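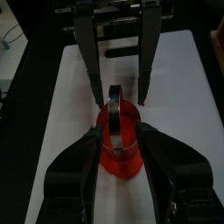 On nous demande beaucoup, ces temps-ci, de nous réenchanter. La rivière serait une personne, la forêt une assemblée, et il suffirait de retrouver le sens du sacré pour que les pelleteuses s'arrêtent. Je lis ces textes avec plaisir, souvent. Je les referme avec un doute qui grandit d'une fois sur l'autre.

En juin, j'ai assisté à Avorholm à deux journées de rencontres intitulées « Habiter le récit ». Seize intervenants, pas un hydrologue. Ximena Farías y a lu un beau texte sur les sources de son enfance, et la salle s'est tue longtemps. Puis Velimir Matić a soutenu que la crise écologique était « d'abord une crise de l'imaginaire ». Applaudissements. J'aurais voulu savoir ce que signifiait ce « d'abord ». Avant le prix du gazole ? Avant le plan d'urbanisme ?

Je ne conteste pas que les chiffres laissent froid. Le rapport de l'Eturine sur les nitrates compte 1 944 mesures, et je n'ai pas dépassé le premier tableau sans bâiller. Mais de ce qu'une mesure n'émeut pas, on conclut un peu vite qu'une émotion suffirait. Les sociétés qui honoraient leurs bois en ont coupé beaucoup. Elles demandaient parfois pardon à l'arbre avant la hache - et la hache tombait quand même.

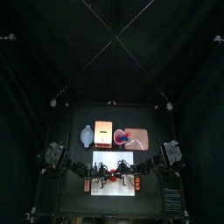
L'argument le plus sérieux que je connaisse dans l'autre sens vient de Sumeya Workneh. Selon elle, le bosquet sacré n'a jamais protégé par la seule croyance : il y avait des interdits, des gardiens, des amendes en grain, des voisins qui surveillaient. Le mythe donnait à la règle une raison d'être aimée. Voilà une thèse que je peux suivre, mais elle embarrasse plutôt nos conteurs. Elle dit que le récit vient avec une police, et cette partie-là, à Avorholm, je ne l'ai pas entendue.

On me répondra que tout cela s'apprend, qu'il faut du temps, qu'une culture ne se refait pas en une saison. Soit. Seulement, les récits qu'on nous propose ont presque tous le même défaut : ils ne coûtent rien à celui qui les écoute. On peut pleurer la rivière le soir et reprendre l'avion le lendemain. Un mythe qui n'interdit rien, qui ne prescrit ni jeûne ni détour, je ne sais pas trop en quoi il diffère d'un dépliant touristique.

Matvii Stasiv, à qui j'exposais ces réserves, m'a reproché de vouloir une religion sans la foi. C'est possible. Je voudrais surtout qu'on cesse de me promettre que la foi fera le travail du cadastre. Si l'on tient à ce que la rivière soit une personne, qu'on me dise qui plaide pour elle, devant quel tribunal, et qui paie quand elle gagne.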